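In Defense of the Tray
By Loretta Castellanos
16/10/2025

I have lost this argument at my own sister's house, at two baby showers and in the break room at the Ellmont library, and I'm going to keep having it. If you bring donuts to people, put them on a tray. A real one, with a rim and handles, that you can carry with both hands and set down in front of somebody like you mean it!

I know what the other side says, because my friend Kalkidan Gebreyes says it every time she comes over. The box is already a container. Why would you put a container on a container? (She also eats cereal out of a measuring cup, so take that how you like.) And sure, if we're talking about the big flat dozen box with the lid that never folds back all the way, I can see leaving it on the counter and letting everyone dig in.

But the places around here have mostly moved to the little open boxes, one donut in each, with a piece of wax paper tucked in the bottom. The bakery on Drendbridge Road started doing it in March, and I was annoyed for maybe a week, and then I got completely attached to them. Your sprinkles stay on your donut. The maple one doesn't come home wearing half of somebody's raspberry glaze. The trouble is that you can't carry four of those across a living room without looking like you're doing a circus act, and the low sides do nothing for you if one tips.

So, the tray. Mine is brown plastic and it cost me next to nothing, and it's the most useful thing in my kitchen after the can opener.

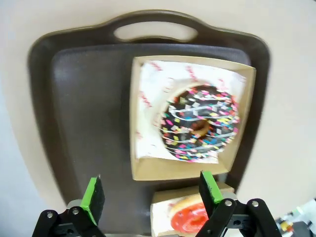
Chocolate with sprinkles and a red-orange glazed one, each in its own box on a brown tray.

Tell me that doesn't look nicer than a box shoved down the counter next to the mail. Dark brown is a good color for this, by the way. I had a white tray before and it made everything on it look like a hospital lunch, and it showed every smear of frosting. On the brown one a chocolate donut looks rich and a bright glaze practically glows.

The rim matters more than you'd think, too. Small boxes slide. Cardboard on smooth plastic will go for a ride the second you turn a corner, and a raised edge is the difference between a little bump and a donut face down on the rug. I've had the rug version. It was a jelly.

And please, leave the donuts in their boxes! This is where I part ways with the fancy people who want everything moved onto a cake stand. The boxes are half the fun, and the paper catches the sprinkles, and whoever doesn't finish theirs can take it home without me hunting for foil. I read a party guide last year that was more than 900 words on how to arrange pastries on a platter, and not one of them was about what happens to the leftovers.

Kalkidan came by last week and I handed her the tray at the door and made her carry it in. She said it was "fine." I'm counting that.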